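Will a Machine Sweep the Floor Under Your Workbench?

Milbridge, 24 January 2018

My wife's cousin asked me at dinner when he can buy a robot that cleans the kitchen. He has read that it will be soon. I have worked 28 years in maintenance, the last part of it in a plant which packs dry food, and I told him I would not wait with dirty floors. He was disappointed in me. This essay is the longer answer which I did not manage to give between the soup and the meat.

First I must be fair to the machines. In our plant there is a line from Björklund that fills 30 bags a minute, and it does this all night without complaint. It weighs, it folds, it seals. A person who did this work by hand would be slower and would have a bad back after one winter. I have nothing against this line. I have repaired it so often that I almost like it.

But under the line there is always product on the floor. Beans, lentils, rice, some pieces of film. And for this we have a brush and a dustpan on a hook, and a human being who takes them down from the hook several times in a shift. The expensive machine makes the mess and the cheap tool removes it. I find that this small fact explains more about automation than many articles which I have read.

People think sweeping is simple because we learn it as children. Consider what it asks. You need two hands, and they do two different jobs. One hand must keep the pan flat, with the edge pressed to the surface, but not so hard that the pan bends or jumps. The other hand must move the brush with a force which is enough for a bean and not too much, because a bean which is hit too hard goes over the pan or past it. Then some beans roll to the side. You change the angle. You go back for one bean, and while you go back you must not tip out the ones you already have.

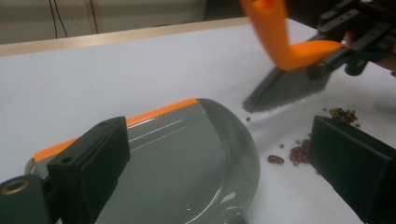

Can a robot today use an ordinary brush and dustpan as well as a person does? In my opinion it cannot do so reliably, because the task needs two arms that react to each other and to a pile that changes shape with every stroke.

I want to explain the word "reliably," because here is where most of the disagreement is hidden. A film of a robot which sweeps one pile one time is a real achievement, and I do not laugh at it. In a plant it is worth very little. I once calculated that a bucket, a brush or a rag was taken in hand 371 times in our hall during one February. If the machine fails at one time in ten, then I have a person who walks behind the machine, and this person could have done the sweeping.

The usual reply is that we already have cleaning robots, the round ones. Yes, and they are good at what they do. My sister has one from Rinirik, and she is pleased with it. But it does not sweep like a person sweeps. The engineers changed the task – they took away the hands, the pan and the table, and they kept only a flat floor. This was clever. It also means that the round robot cannot help when beans are spilled on a counter, or on a shelf, or on the step of a ladder. For many chores I expect this will be the way for a long time. We will get machines for the part of the chore that can be made flat and simple, and the rest will stay with us.

At the trade fair in Londa I spoke with a salesman who offered a vacuum arm for spills. The price was 1515 a month, with service. It needed a rail on the ceiling and a clear zone around it, and it could not accept glass or wet product. I asked him what happens when the spill is behind the leg of a table. He said that the table could be moved. I thought about this on the whole way home. A person moves himself, and the table can stay.
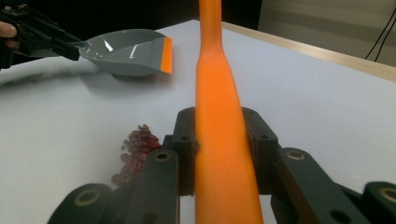 There is also the question of the tools. Some people say that robots should have special tools made for them, and we should stop trying to make them use ours. For a new factory I agree. For a kitchen or an old hall like ours I do not agree. Everything there is made for the human hand: the handles, the drawers, the lids, the switches, the height of the hooks. It would cost too much to replace all of it. A machine that wants to be useful in such a place must take the handle as it is, also when the handle is slippery or thin or has turned a little in the grip. When a handle turns in my hand I correct it and do not even notice. I would like to see this correction in a machine before I believe the rest.

My opinion is therefore a mixed one. I do not belong to those who say it will never happen. When I started, a camera that could find a bad bean among good ones was a thing for laboratories, and now we have it above the belt and complain when it is slow. What looks impossible can become boring quite fast. But the eyes came first, and I think the hands will need much longer. Touch is harder to buy than sight. A camera can look at a thousand beans and nothing bad happens to them. A hand must push them, and after the push the situation is a new one.

To the managers who read this, I would give modest advice. Do not remove the cleaning hour from the shift plan because you saw a good demonstration. Ask the seller to bring the machine to your own hall, with your own product, at the end of a night shift when the floor is as it really is. Let it work for a week. Write down how often a person had to help and how many minutes this took. If the number is small, buy it, and I will be glad to learn how to repair it.

As for my cousin by marriage, he has bought a new brush with a long handle. He still asks me about the robot every time we eat together.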